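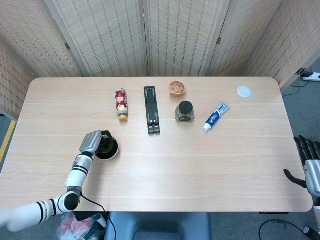 Tabletop handling with household items, woven folding screen at the back.

Menon Tabletop Package from Forkeck
Order code 1011

Most of the folks who call us about the Menon have already picked out their arms and hands, and what they'd really like to talk through is everything else. We're glad they do! A tabletop setup has a way of looking simple on a quote and then growing a second page once somebody starts thinking about the table, the cables, the background and the pile of everyday things the hands are going to practice on. So we put the package together around those parts, and we've tried to lay it out here the way we'd explain it over the phone, with a cup of coffee and no great hurry.

What comes in the package
Rectangular table with rounded corners, light wood-grain top
Folding room divider, woven panels, hinged
Cable sleeves and floor clips for two arms
Planning sheet for your floor layout
Phone setup help on the day you put it together

What you'll need to supply
Arms, hands and controllers
Power at floor level on the side where the controllers will sit
A chair, if someone will be working close by
Your own objects for handling

Arms and hands are quoted separately, and we're happy to work with whatever you already own. If you're still choosing, please tell us early on whether you're leaning toward jointed fingers or a simple two-jaw gripper, as the two want rather different amounts of room at the sides of the table. Customers who plan for one arm now and a second one next year should go ahead and lay out the floor for both. Moving a finished station over by a foot is a whole afternoon gone, and we've spent a few of those afternoons ourselves.

Price and lead time
The package is $717, with freight quoted by zip code. Replacement sleeve and clip kits are $70. Allow nine weeks from order to delivery, and a bit of extra patience if you order in August, when our woodshop closes for part of the month.

Budgeting for objects
Please don't leave this line off your budget. Jars, tubes, bottles and lids are cheap one at a time, but they get dented, squeezed and dropped, and you'll want duplicates that match the first ones. Bowls deserve a thought too — if your tasks involve reaching down into one, buy a few depths and try them before you settle on a hand. Anything messy that goes into a bowl should be cleared with your hand supplier first, and it's a good idea to ask what a set of replacement fingertips would run you.
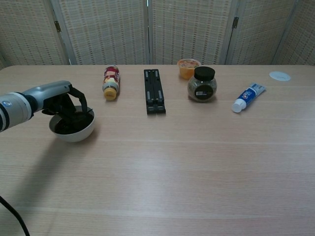

Endang Sutanto wrote to us that she wished she had asked for the fingertip price before signing off on the hands, and that she now keeps consumables as a separate line in the yearly budget, right next to service and repairs. She also suggests asking suppliers how long their spare parts take to ship, in writing.

Options
Longer divider, extra panels added to order
Second table, same height, for staging objects
Trokovik parts cabinet, ships with the table
Pidico cover cloth, washable

Questions before you order
Send your room measurements and a quick sketch to Suryani Kwok at the Forkeck sales desk. A pencil drawing is just fine. She'll mark up the planning sheet and send it back with the freight quote, and you can change your mind on the options right up until the table goes to the woodshop.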